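安保管理基础 第六讲 钥匙与门禁卡的管理

讲义修订日期：01/06/2018
适用对象：驻点保安员、班长、物业安保主管
课前请读：第五讲"交接班"，本讲会多次用到其中的交接表格

一、本讲范围

上一讲讲的是人怎么交接，这一讲讲物，主要是钥匙和门禁卡。机械钥匙、门禁卡、临时卡、车辆遥控器都算在内，下文统称"通行物"。密码和指纹另有一讲，本讲只在最后一节顺带提到。

多数驻点的通行物管理是逐年堆起来的。楼刚交付时有一套清单，换过两家物业之后清单就对不上了，再过几年，柜子里会多出一批没有标签的钥匙，谁也不敢扔。学员到岗后碰到的多半是这种情况，所以本讲先讲清点，再讲发放，次序与一般教材相反。

二、几个用语

主钥匙：能开一个区域内全部门锁的钥匙。
分区钥匙：能开一层或一个部门的钥匙。
单门钥匙：只开一扇门。
备用钥匙：与在用钥匙齿形相同、平时封存的钥匙。
长期领用：领用期超过一个班次，需要部门负责人签字。
当班领用：领出后必须在同一班次内归还，由班长签字。
失控：通行物不在柜内，登记簿上也查不到当前持有人。注意失控与丢失不同。丢失是持有人自己报告的，失控是清点时发现的，后者要按更重的一级处理。
标签：本讲中的标签只写编号，不写门名。门名与编号的对照表单独保管。

三、清点

以 Hakovthorpe 园区的一次清点为例。园区有三栋楼，其中 Mägi 楼最老，锁具更换过两轮。当时的台账上登记了900把机械钥匙。清点小组打开所有钥匙柜和抽屉，逐把核对，在柜内和持有人手中找到并能对上编号的有658把。剩下的编号又查了一遍历年的报废单和换锁单，大部分可以注销，最后有41把既没有报废记录，也找不到持有人，按失控处理。

这个例子有几处值得记下来。

第一，清点之前先冻结发放。清点期间只允许当班领用，长期领用一律暂停。Hakovthorpe 那次没有在第一天冻结，结果二层的一串钥匙上午点过一次，下午在另一个人手里又点了一次，后来花了半天才查清。

第二，两人一组，一人报编号，一人写。报编号的人不看台账，写的人不碰钥匙。一个人边看台账边找钥匙，很容易把模糊的"3"看成"8"，因为台账上正好缺一个"8"。

第三，没有标签的钥匙单独装袋，袋上写发现地点和时间，不要当场试门。试门要等清点结束后另外安排，由工程部的人陪同，试完马上写结果。

第四，断齿、弯曲、锈蚀的钥匙照样登记。坏钥匙仍然可以拿去配。

第五，清点表当天签字。隔天补签的表，在后来的纠纷里基本没有用处。

清点周期一般这样定：主钥匙每班清点，分区钥匙每周清点，单门钥匙和备用钥匙每季度清点。合同另有约定的按合同执行。周期定下来以后写进岗位说明书，换班长时作为单独一项交代。

四、编号与标签

编号规则越简单越好。建议用"楼栋字母—层—序号"，例如 M-2-07。序号只增不减，钥匙报废后编号作废，不给下一把钥匙用。重复使用编号会使旧登记簿失去意义，查一年前的领用情况时，无法确定当时的 M-2-07 是哪一把。

标签上不写房间名、公司名、地址和电话。有些单位喜欢在钥匙牌上印单位名称，方便拾到的人归还，这种做法应当劝客户停止。如果客户坚持，可以印一个邮政信箱号，并把客户的书面意见存档。

颜色可以用来区分楼栋，但不要用颜色区分级别。把主钥匙配上红牌，等于告诉所有路过钥匙柜的人哪一把最值得拿。

对照表一式两份，一份在安保主管的保险柜，一份在客户方。值班室不放对照表。值班员需要知道某扇门对应哪个编号时，打电话向主管查询，通话记入值班日志。夜间主管不在岗的，由主管事先把当夜可能用到的编号写在密封信封里，拆封即记录。

五、发放与归还

发放的基本步骤：

1. 领用人到值班窗口，出示证件。熟人也要出示。
2. 值班员在领用名单上查到此人，并核对其可领用的编号。
3. 填登记簿：编号、领用人姓名、领出时间、事由、预计归还时间。
4. 领用人签字后，值班员再开柜取钥匙。
5. 值班员当面读出编号，领用人复述。

第4步的次序经常被颠倒。先把钥匙递出去再让人签字，遇到电话或者来访就容易漏签，漏掉的那一行事后很难补准。

归还时，值班员先看编号，再看钥匙串上的数量，然后挂回原位，写归还时间，自己签字。登记簿上归还一栏由值班员签，领用人不签。钥匙投进窗口、压在本子下面、请同事转交，都不算归还。发现这类情况，按当时发现的时间登记，并在备注里写明。

超过预计归还时间20分钟未还的，值班员打电话催一次，并记录通话时间。催过仍未归还的，报班长。班长有权决定派人去找，也可以顺延归还时间，但顺延只能一次，顺延后的时间写在同一行，不另起一行。

长期领用的，每月核对一次。核对时要看到实物，电话确认不算。Nulmont 公司的驻点曾经连续几个月只做电话核对，每次对方都回答"在的"，到了四月换办公室时才发现，有两把早就随旧办公桌一起运走了。

六、承包商与临时人员

清洁、维修、搬运、装修人员流动性大，领用名单要每周更新。名单由承包商提供，客户方盖章，值班室只认盖章后的版本。承包商现场负责人口头说"他是新来的，没问题"，值班员不能据此发放，可以由现场负责人本人领用并陪同进入，登记在现场负责人名下。

对临时人员，规则要对每个人一样执行。查证件时只看名单、证件和领用权限，不看口音、衣着和长相。同一个承包商的三个人来领钥匙，查了一个就要查三个。这一点在第二讲已经讲过，这里只强调，执行不一致会直接影响登记簿的可信程度。

夜间施工的，钥匙随工单走。工单关闭时钥匙必须已在柜内，两者时间不一致的，以登记簿为准，工单退回重填。

承包商合同到期的当天，要做一次专项核对。常见的漏洞是合同到期后还有收尾工作，人还在来，名单却没有延续，值班员凭印象放行。遇到这种情况，请客户方出一份短期延续的书面通知，写清楚截止时间。

七、门禁卡

门禁卡与机械钥匙的差别在于可以远程停用。这带来一个坏习惯，就是卡丢了不着急。实际案例里，从丢卡到报告往往隔了一夜，停用再快也只能从报告那一刻算起。

门禁系统后台的权限，安保人员一般只有查询和停用，没有开通。这个分工不要打破。客户图方便把开通权限交给值班室的，应当在合同附件里写明，并约定每一次开通都有对应的书面申请。

以 Bretent 小区为例，值班室有六张访客卡，编号固定，每晚交班时六张必须全部在盒内。有一张不在，就停用这一张，第二天查清后再恢复。不要因为"应该是三楼那位客人忘了还"就不停用。停用一张卡的代价很小，客人回来敲一下窗就能解决。

旧卡回收后剪角，放入回收袋，袋满后与客户共同销毁，双方签字。没有剪角的旧卡和新卡混在一个抽屉里，是清点时最常见的混乱来源。

门禁日志的保存期限看合同和当地规定。安保人员调阅日志要有事由，调阅本身也要留下记录。不得应业主或租户的私人要求查询他人的进出时间，哪怕对方是投诉人。请对方走物业的书面程序。

八、失控与丢失的处理

先定级，再行动。

主钥匙失控：立即报告安保主管和客户方，相关区域增加巡逻，直到换锁完成。当班人员不离岗，等主管到场询问。
分区钥匙失控：当班内报告，主管在下一个工作日前提出是否换锁的意见。
单门钥匙失控：记录，报告，由使用部门决定是否换锁。存放现金、药品、档案的房间按分区钥匙的标准处理。

换不换锁由客户决定，安保方负责把事实写清楚。报告里写：哪一个编号，最后一次有记录的时间和持有人，发现失控的时间和方式，已经采取的措施。不要写猜测，不要写"估计是某某拿走了"。如果确有线索，单独口头报告主管，由主管决定如何记录。

找回来的钥匙不能直接挂回去。失控期间有没有被复制，没有办法判断。找回后封袋，与换锁意见一起交客户决定。

九、钥匙柜的位置

钥匙柜应当在值班员的视线之内，在访客的视线之外。柜门打开时，窗口外的人不应看到柜内的排列。已经装好的柜子不方便移动的，可以改变开门方向，或者在窗口加一块挡板。

柜子自身的钥匙由当班班长随身携带，交班时当面交接并签字。不要挂在值班室墙上，不要放在抽屉里。备用的一把封存在主管处，封条上有日期和签名，每季度清点时检查封条。

密码柜的密码在人员离职当天更换。换密码的记录只写更换时间和更换人，不写密码本身。

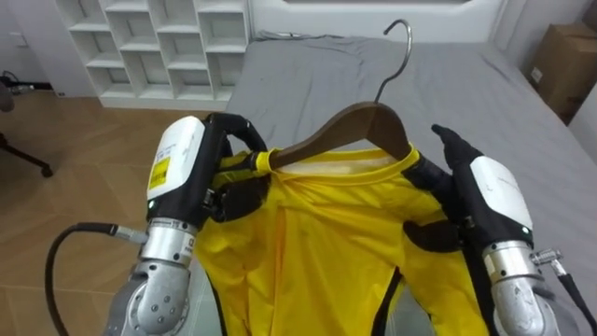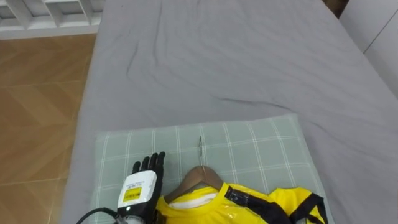
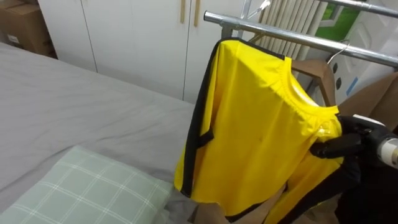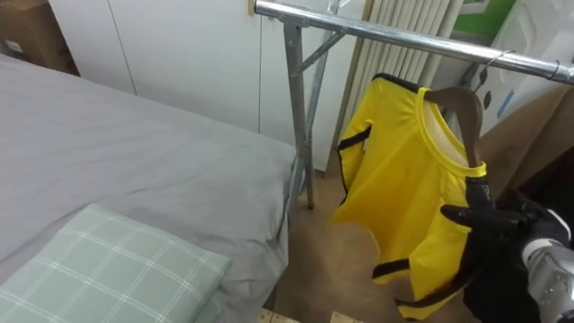

Kristaps Tamošiūnaitė：第五节里说归还栏由值班员签、领用人不签，我有不同看法。我们驻点发生过一次争执，领用人说下午已经还了，登记簿上归还栏是空的，当时的值班员说没有收到。如果归还也要双方签字，至少领用人会养成等签完再走的习惯。另外想问，夜班只有一个人的小驻点，主钥匙每班清点由谁来做第二个人？

答复：双方签字可以采用，前提是窗口不排队。早晚高峰时清洁班组一起还钥匙，要求每个人等着签字，实际结果往往是有人把钥匙放下就走，归还栏反而更乱。折中的办法是给领用人一张小票，领出时撕一半，归还时值班员在另一半上写时间交给他。分区以上的钥匙用小票，单门钥匙不用。

单人夜班的清点，由交班人和接班人在交接时一起做，两次交接各点一次，夜里不再单独清点。交接表上要写清是两人同时在场点的。如果接班人迟到，交班人不得先点完签字离开。

课后作业

请按本讲第三节的办法，把自己所在驻点的一只钥匙柜清点一遍，只做一只。交清点表的复印件，编号可以遮去后两位。表上应能看出冻结发放的起止时间、两名清点人的签字，以及无标签钥匙的装袋记录。没有在岗的学员，改写一份单门钥匙失控报告，情节自拟，篇幅不超过一页。

下一讲讲来访登记，请带一本本驻点正在使用的空白登记簿。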